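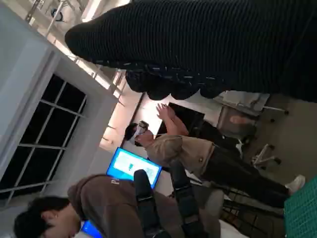

Search this site Go

Reading Old Town Records - Notes for Session 4: Tax Rolls

Welcome back, everyone. I know tax rolls sound like the driest thing on the syllabus (I thought so too, my first year), but give them an evening and I think you'll come around!

Our main source is the Bukdale roll, which lists 202 households over 619 lines. The clerk gave each household a line for land, then more for animals and mills if there were any, so please don't read one line as one family.

Watch the spelling. Flalska turns up with one l or two - sometimes on the same page - and Uzor is often shortened to "Uz." with a little tail on the z. Copy what you see first and tidy it up in a separate column.

A missing name doesn't mean a missing person. Widows, lodgers and grown sons were often folded into somebody else's entry, and the very poor were left off altogether.

For next time: transcribe the first two pages of the Muvov roll and write 200 words on one household you'd like to follow further. Bring your questions, even the half-formed ones.

Comments

Is the tail on the z always an abbreviation? I have one on page 2 that looks like a blot.

My copy of the Bukdale roll starts at line 14, could the first sheet be posted again please?

Loved the part about widows. Found mine under her brother-in-law!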